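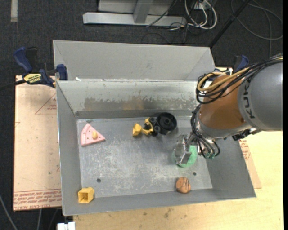
Toys in a gray sheet-metal bin, with a robot arm reaching in from one side.

Gadgets > Audio > Maker Talk

One Wheel, Two Buttons and a Headphone Jack: Darlene Sandhu on the Fivum

By Darcy Zacharias

The first thing Darlene Sandhu does when I sit down at her workbench is take my phone away. She's polite about it. She puts it face down on a shelf next to a coffee can full of screws, hands me a little music player about the size of a matchbox car, and tells me to find a song.

It takes me a few seconds. You turn the wheel, you press it, you turn it again. There's a faint click under your thumb for every track that goes by, and if you spin fast enough the clicks run together into a purr. I found an old soul record, plugged in my headphones and completely forgot to start my recorder (sorry, Darlene, some of your best lines are gone forever).

The player is called the Fivum, and I've been a little obsessed with it since she sent me an early one in July. It plays music files from a memory card. It has one wheel, two buttons, a screen you can cover with a postage stamp and a proper headphone jack. It costs $80. There's no Wi-Fi, no app, no account to set up, and I love it.

Sandhu builds it in a rented space on Chan Street in Unholm, over a place that sells aquarium supplies. You can hear the pumps through the floor when things get quiet.

"I like it," she says of the hum. "It's the same note all day, a little flat of B. I've started tuning my guitar against it, which means my guitar is now wrong everywhere else."

She didn't set out to make a music player. Her first product was the Fotov, a clip-on bike light that she designed at her kitchen table and sold mostly to people she met on rides. It did fine, she says, and then a bigger company came out with something close to it at half the price and that was pretty much the end.

"I was sad for a month. Then I cleaned out my desk and found the music player I had in college. The battery was puffed up like a pillow. I got rid of it safely, I want that on the record, and I put in a new one, and the thing came on with the same playlist I'd left on it. I sat on the floor and listened to the whole list. It was terrible music! I had such bad taste. But I hadn't listened to anything all the way through in years."

So she started taking players apart. She bought broken ones in boxes from online sellers and yard sales, and she kept notes on what had failed in each. The notebooks are still on the shelf, three fat spiral ones with grease on the covers. She let me flip through. Most pages have a sketch, a date code and one word in capitals. JACK. JACK. BATTERY. JACK. HOLD SWITCH. JACK.

"The jack goes first almost every time," she says. "People wrap the cord around the player, the plug gets bent sideways, and the solder cracks. So on mine the jack isn't soldered to the main board at all. It's on its own small board with a connector, and you can swap it out with one screwdriver. I sell that part for less than lunch."

She popped the back off one to show me, and I can report that she's telling the truth. Four ordinary screws, no glue. The battery lifts out with a fabric tab. I did the jack swap myself while she watched and tried not to help, and I only dropped one screw. (It went into the carpet. We found it with a magnet on a stick, which Sandhu says is the most used tool in the building.)

What took the longest was the wheel. She made 12 versions of it before she was happy, and she can tell them apart with her eyes shut, which she insisted on doing for me. Version three was too loose. Version four squeaked. One of the middle ones felt wonderful for a week and then wore smooth, and she talks about it the way people talk about a car they shouldn't have sold.

"I wanted the feel of a good kitchen timer," she says. "You know the kind, where it pushes back at you a bit? My sister thought I'd lost it. I went around to people's houses and turned their stove knobs."

Whose stove was the best?

"My dentist's. She had me over for a barbecue and I spent ten minutes in the kitchen. Beautiful knobs."

The final wheel uses a small steel spring pressed against a notched ring, and that's where the click comes from. It's a real, physical click, so it works through a jacket pocket or with gloves on. I've been using mine on morning runs and I haven't looked at the screen once while moving. I just count clicks. Skip two, skip one, back one, done.

Battery life is the other number people ask her about. She says nearly 20 hours, and she's careful to add that this is with wired headphones at a normal volume. Turn it way up and you'll get less. The screen goes dark after a few seconds unless you tell it otherwise, and the player will sit in a drawer for weeks without going flat.

I asked about Bluetooth, because every single person I've shown it to has asked me. Sandhu put her head down on the bench for a second.

"I know. I know! I get the emails. I built one with it, I have it in that drawer. It worked okay. But the battery life dropped a lot, and then I needed a pairing menu, and then a menu for forgetting the thing you paired with, and pretty soon there I was writing a settings page. I might do it as a separate model. I don't want to put it in this one."

Would she promise a date?

"Absolutely not. Put that in bold."

She's just as firm about the card slot. There's no built-in storage, so you bring your own memory card and drag your music onto it from a computer like it's a regular folder. For some readers that will be a deal breaker, especially if all your listening is on a streaming plan and you don't own any files. I had to dig out a shoebox of old CDs and spend an evening copying them over, and I enjoyed it a lot more than I expected to. I found a live album I'd forgotten I bought. There was a bus ticket in the case.

The software is plain. It sorts by artist, album or folder, it'll shuffle, and it remembers where you stopped in an audiobook, even if you listen to music in between. That last part came from an early buyer who drives a delivery route and wrote in to say he kept losing his place in a long mystery novel. Sandhu fixed it over a weekend and mailed him a card with the update on it, since he didn't have a working computer at the time.

"He sent me back a note telling me who did it," she says. "I was going to read that book!"

The first batch is 500 players, and when I visited they were in the middle of assembly. She has two part-time helpers and a friend who handles shipping. Each player gets plugged in and listened to before it's boxed, left ear and then right ear, using the same thirty seconds of the same piano recording. I asked if she was sick of that recording yet.

"I was sick of it by the first afternoon. Then I came out the other side. Now I hear new things in it. There's a chair that creaks, right near the end of the clip. If I can hear the chair in both ears, it's a good one."

She played it for me. It took three tries, leaning in with my eyes closed, but I got the chair.

As for color, you can have the Fivum in dark green or a warm off-white, and there's a yellow one she made for herself that she says isn't for sale — I offered, twice. Spare jacks, batteries and wheels will be sold alongside it, and the repair guide is already written. It's a folded paper sheet that comes in the box, with drawings she did by hand, including a very small one of a screw falling into a carpet.

Before I left I asked what she was listening to these days, and she held up her own player so I could read the screen. It was the playlist from college, the terrible one. She'd moved the whole thing over, in order.

"Track six is still good," she said. "I'll defend track six to anybody."

My phone was still on the shelf by the coffee can. I got all the way down the stairs and past the fish tanks before I remembered it.

More from Maker Talk

Wired Earbuds We Still Reach For
How to Rip a CD Collection Without Losing Your Mind
Our Favorite Pocket Screwdriver Sets
Is It Time to Replace That Swollen Battery? (Yes)
Small Speakers for Small Kitchens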